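Chapter 3
Who Does the Work When the Work Is Automated?

When the packing plant in Sadville brought in gripping machines from a supplier called Endent, the 106 people on its day shift were promised relief from dull work. The plant's owner, Kinside, put the promise on a poster. Promises of this kind are older than the machines, and this chapter treats them as claims to be tested.

Start with the parts that touch the goods. Sales brochures show them new. On the floor they scrape, chip and tear, and a person has to notice, order the spare and fit it. At Sadville that task was added to the packers' day in October, with no change in pay.

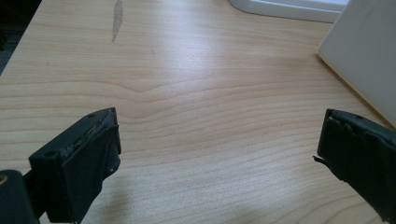

Figure 3.1 Gripper fingers at a worktable. Note the scratches on the left finger and the torn pad on the right.

Managers counted 694 hours of hand packing saved in the first season. They kept no count of the hours spent clearing jams and changing pads. Was labor saved, or moved to a column that no one adds up? Keep the question in mind as you read the Baloch survey in Section 3.2, in which 91 workers describe their own shifts before and after the change.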